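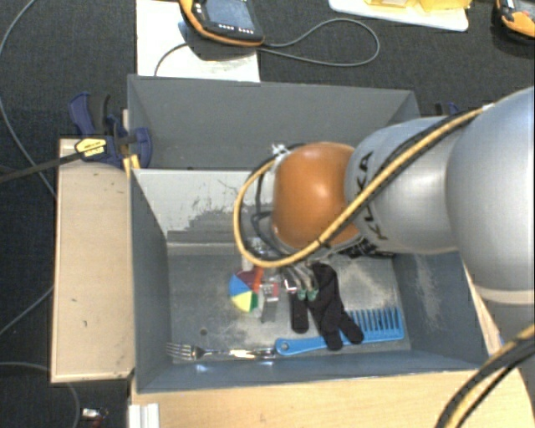

Does anybody on the returns bench lose hours when the picking arm goes live? At Olley, two of us moved to the repair table and kept the same hours, and the third went to days, which she had been asking for since the winter.

Quoting the list, 24 September 2023:

> We've been told Garker is getting an arm for mixed returns, the odds and ends that come back without a box. Management says it will "free us up." I have been freed up before, at Hoshino, and it took me until July to find another job. What did it change for those who have one?

Fair enough. Mostly it changed what we complain about. I used to have a sore wrist from lifting things out of one bin and into the next. Now the arm does the lifting and I have opinions about cables.

It will take a ball or a comb off my hands and welcome. Gloves are where I still earn my pay — a knit glove lands in a new shape every time. Last month we had 327 stops, and a person walked over for each one. That walking is in nobody's job description, so get it into yours before the thing is bolted down.

Ask who may press restart, too. Ours was day shift only for 9 weeks, and nights got a lot of reading done.

Bench 2, Olley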